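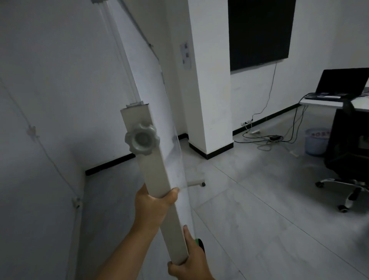
*One of the clear screens, with the grey post and its star knob*

**To:** Hernum House tenants list
**From:** Branwen Gape
**Date:** Aug 31, 2024
**Subject:** Re: [hernum-tenants] Screens and whiteboard, who wants what?

Hello all,

Thanks for this, Ingvild, and sorry for the slow answer, I've been up to my elbows in box files all week. I'll reply in between your bits so I don't forget any of them.

> On Tuesday Ingvild Hellström wrote:
>
> Before we all shuffle round in September, could somebody tell me what is happening to the clear screens? Linnea would like two for the front desk, and I don't want to order new ones from Bimik if there are perfectly good ones in the building already.

Please don't order any! We've got four going spare and she can have her pick. They're the big acrylic sheets on grey metal posts, with a foot sticking out at the bottom so they stand up by themselves. I'll be truthful, they're a bit scuffed (mine especially, I kept catching it with my chair), but the scuffs only really show when the light's on them and a wipe with a soft cloth and some washing-up liquid does wonders. Please, please not the blue spray from under the sink. Emmett used that on the one by the printer and it went cloudy in a week.

The knob on the post is what you turn if you want the sheet off. Slacken it a little at a time and have a second person hold the sheet while you do it, it's more awkward than heavy. I tried it by myself in the spring and ended up hugging the thing for ten minutes until Kimie came back from lunch. And if you're carrying one along the corridor in one piece, go post first and mind the rubber feet. We've lost three of those already and the bare metal makes a dreadful noise on the floor, never mind the scratches.

> Also, is the big whiteboard staying with Cometow or does it belong to the building? Emmett thinks it's ours. I think he's hoping.

He's hoping! We bought it second-hand from Söderlund when they gave up their upstairs room, and I've got the receipt somewhere. That said, I'm not sure it will go on the wall in our new room, what with the radiator being where it is, so if it doesn't fit he's first in the queue and I won't even ask for money. A cake, possibly.
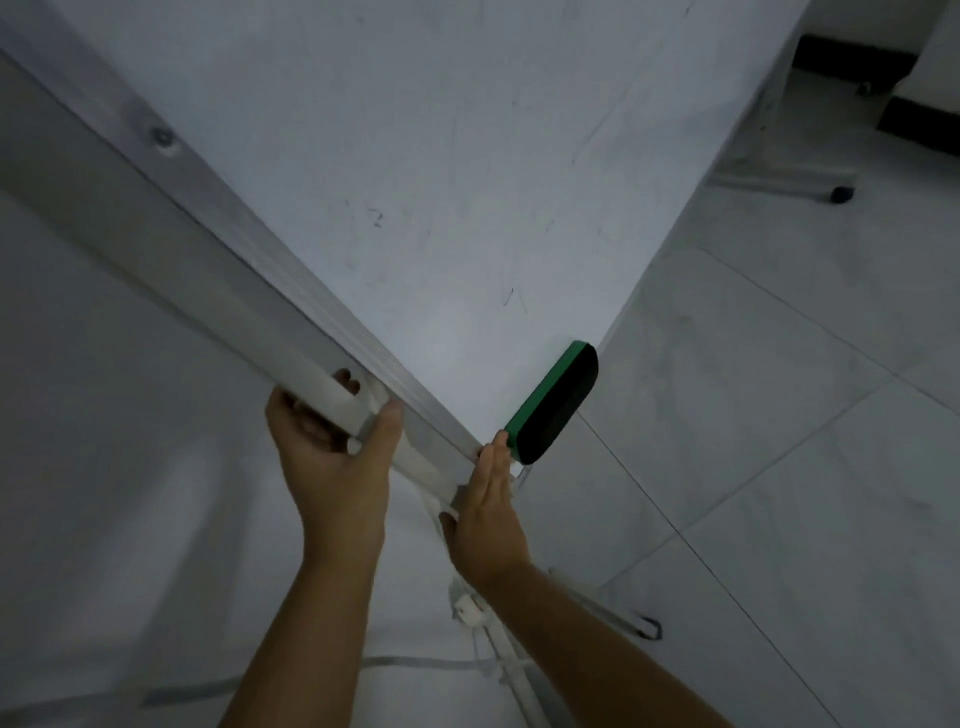 It does need a proper clean whoever ends up with it. The eraser only gets you so far, and there are streaks and smudges on there that I suspect are older than our tenancy. What works best on the stubborn marks is to scribble over them with a fresh dry-wipe pen and rub the whole lot off straight away. Sounds daft, but try it. After that a damp cloth, then a dry one. I've got half a pack of new cloths in my drawer if anybody's short.

If you do come to shift it, hold it by the metal edge and not by the pen tray, which is only clipped on (guess how I know). Two people for that one as well, and somebody to open the doors. The fire door by the stairs swings back at you.

> Last thing, I'd like the room measured before anybody starts moving furniture this time. We all remember the filing cabinet.

We do. I've still got the bruise. I measured on Thursday and the wall on the window side comes to nearly 4 metres clear, so the desks will go along there if we lose the little cupboard. Does anybody want the little cupboard? It has a key and everything. The key doesn't fit, but it has one.

I'm in until 2 most days next week, so come and claim your screens then, or put a sticky note on the ones you want and I'll leave them be. Kimie has offered to help carry, and Linnea, could you tell me whether you want yours with the sheets on or off? With them off they'd go in the lift, otherwise it's 11 stairs and a tight turn.

Oh, and if anyone has my tape measure, the yellow one with the chewed end, I'd love it back.

Branwen
(Cometow, first floor, door with the wonky handle)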